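Sirnen glass carafe with lid: our review after seven months

Posted in Kitchen & Table, Wednesday, November 15, 2023

I have been through more water jugs than I care to admit, so when the last one lost its handle in April I decided to spend properly and bought the Sirnen, a glass carafe with a wide round base and a white round lid.
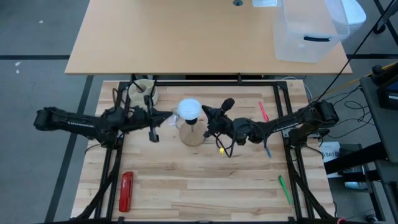 First impressions

Mine came from Stuvusance, who pack things beautifully (I have kept the box, naturally, and it now holds Christmas ribbon). There is a little pink tag up near the neck and I left it on for ages out of sheer laziness. What I liked straight away was the shape. It sits very squarely on a butcher-block top, broad at the bottom and then drawing in to the neck, and it looks well whether it is on a worktop with pens and tape strewn about or on a table laid for Sunday lunch. My sister-in-law thought it had cost a great deal more than it did!

Living with it

We use it every single day, mostly for water, and in the summer for cold tea with a few slices of peach. The wide base is a joy if you have elbows in the family. It has been knocked by a cereal box, a school bag and on one occasion the cat, and it has wobbled a bit and then settled down again. The narrow part makes a natural place to hold it, even for my rather small hands, although when it is filled right up I do still put the other hand underneath.

The lid is good, with one grumble. It keeps the fruit flies out and it stops the water tasting of last night's onions when the carafe goes in the fridge, but it is a touch stiff and you do need to take it off to fill up. I got used to that within a week or so. Being white, it also picks up a faint stain from tea, and a soak overnight in bicarbonate of soda brings it back nicely.

Cleaning

A narrowing neck means a bottle brush, I'm afraid. I tried the trick with rice and warm water and it does work, only then you have rice all over the sink. A long-handled brush with a bit of a bend in it gets right round the shoulders. I wash ours by hand and let it drain upside down on a tea towel.

Compared with the Zundness

Before this we had a Zundness, which pours a little more neatly, I'll give it that. It was tall and thin, though, and I was forever moving it back from the edge of the table. For a busy kitchen I would choose the Sirnen again, and I have in fact just ordered a second so that we can keep 2 on the go when everyone is home.

Four stars out of five from me, with the missing one for the stiff lid.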